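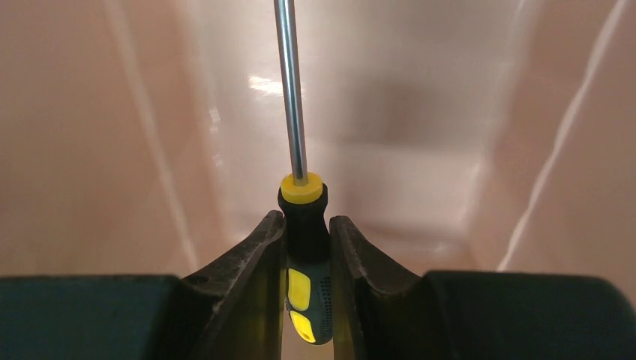 읽는 시간 3분

자유게시판 > 공구/DIY
제목: 평생 보증 드라이버, 진짜로 보증 받아보신 분 있습니까

나사산브레이커
요즘 수공구 광고마다 평생 보증이라고 써놨던데 저는 이 말을 별로 안 믿습니다. 작년에 Mosmont 드라이버 세트를 샀고 포장에 큼지막하게 평생 보증이라고 되어 있었습니다. 십자 2번 끝이 뭉개져서 고객센터에 연락했더니 팁 마모는 소모성이라 보증 대상이 아니랍니다. 드라이버에서 팁 빼면 뭐가 남습니까? 손잡이가 저절로 부러질 일이 얼마나 된다고요.
약관을 다시 읽어보니 "정상적인 사용 범위 내의 제조 결함"이라고만 적혀 있고 정상적인 사용이 뭔지는 한 줄도 없습니다. 실제로 교환 받아보신 분 계시면 어떤 브랜드였는지, 뭐라고 하고 받았는지 좀 알려주세요. 광고 문구 복사해서 붙이는 댓글은 사양합니다.

창고지기
저는 받았습니다. Stalon 일자였고 축이 손잡이 안에서 헛돌아서 사진 두 장 찍어 보냈더니 새걸로 왔어요. 영수증은 없었는데 묻지도 않더라고요. 브랜드마다 다른 거지 싸잡아서 사기라고 할 건 아닌 것 같습니다.

나사산브레이커
사기라고 한 적은 없습니다. 축이 헛도는 건 누가 봐도 제조 결함이니 해줬겠죠. 제가 궁금한 건 팁 마모입니다.

베란다목수
팁 마모까지 바꿔주면 그 회사 망하지 않을까요. 타이어 닳았다고 자동차 보증 해달라는 거랑 비슷하게 들리는데요.

나사산브레이커
타이어는 평생 보증이라고 팔지를 않잖아요.

기름때
윗분 비유는 좀 아니고요. 팁 뭉개지는 건 열에 아홉은 규격 안 맞는 걸 쓴 겁니다. 일제 기계에 박힌 JIS 나사를 필립스로 돌리면 캠아웃 나면서 팁도 나사도 같이 갑니다. 글쓴분 혹시 오토바이 만지세요?

나사산브레이커
만집니다. 그런데 캬브 쪽은 JIS용 따로 씁니다. 뭉개진 건 집에서 경첩 나사 조이던 거예요. 경첩 나사에 죽는 드라이버면 열처리부터 의심해야 하지 않나요.

기름때
그러면 얘기가 다르네요. 경도 표기는 있던가요? 요즘 싼 세트는 크롬바나듐이라고만 찍어놓고 경도는 안 적습니다. 크롬바나듐도 열처리 나름이라 각인만 보고는 모릅니다.

나사산브레이커
경도는 없고 CR-V만 있습니다.

창고지기
그 각인은 어디나 다 있죠 ㅋㅋ

Getachew Abdella
한국에서 정비 일 하는 외국인입니다. 한국어 틀려도 이해해 주세요. 우리 가게는 Rocha 씁니다. 4월에 팁 깨진 것 보냈는데 처음에는 거절, 두 번째는 교환 됐습니다. 똑같은 물건, 똑같은 사진입니다. 상담원만 달랐습니다. 그래서 저는 보증은 규칙보다 사람 문제라고 생각합니다.

나사산브레이커
이런 경험담이 듣고 싶었습니다. 그런데 상담원 따라 달라지면 그게 보증인지 모르겠네요. 혹시 깨진 거랑 마모된 거를 구분해서 설명하셨나요?

Getachew Abdella
네, 깨졌다고 썼습니다. 마모라는 말은 안 썼습니다.

베란다목수
결국 단어 싸움이군요. 그래도 경첩 나사 몇 개 조이고 죽었다는 건 솔직히 잘 안 믿깁니다. 사진도 안 올리셨고요. 끌 대신 쓰거나 페인트 뚜껑 딴 적 없습니까?

나사산브레이커
뚜껑은 딴 적 있습니다. 일자로요. 죽은 건 십자입니다.

베란다목수
알겠습니다. 그건 제가 넘겨짚었네요.

드릴은거들뿐
저는 보증 보고 공구 안 삽니다. Zitasel 세트 30% 할인할 때 사서 망가지면 버립니다. 왕복 택배비에 사진 찍고 전화하는 시간 따지면 새로 사는 게 나아요. 평생 보증 값은 어차피 판매가에 다 들어가 있습니다.

기름때
그건 집에서 가끔 쓰는 분 얘기고, 매일 쓰는 사람은 손에 익은 손잡이가 중요해서 버리고 새로 사는 게 간단하지 않습니다. 손잡이 굵기만 달라져도 저녁에 손목이 다릅니다.

드릴은거들뿐
손목 얘기는 인정. 근데 그것도 보증이랑은 상관없는 얘기 아닌가요?

Lindalva Damasceno
수입사에서 잠깐 일했습니다. 회사마다 다르겠지만 저 있던 곳은 '평생'이 제품의 수명을 뜻했습니다. 구매자의 평생이 아닙니다. 단종되면 거기서 끝나고 동급 제품으로 대체할지는 회사가 정합니다. 약관 맨 뒤쪽을 보시면 비슷한 문장이 있을 거예요.

나사산브레이커
지금 찾아봤는데 진짜 있네요. "본 제품의 기대 수명 동안"이랍니다. 기대 수명이 몇 년인지는 역시 안 적혀 있고요. 이 정도면 평생이라는 단어를 왜 쓰는지 모르겠습니다.

창고지기
저는 그래도 받은 사람이라 욕은 못 하겠네요. 안 되면 구입처에 한번 말해보세요. 매장에서 바로 바꿔주는 경우도 있습니다.

나사산브레이커
온라인 구매라 매장이 없습니다. 일단 경도 문제로 다시 문의 넣었고 답변 오면 여기 붙이겠습니다. 큰 기대는 안 합니다.

기름때
문의할 때 경첩 나사 규격도 같이 적으세요. 그거 없으면 또 사용자 과실이라고 합니다.

조회 326 | 이 글은 공구/DIY 게시판에 등록되었습니다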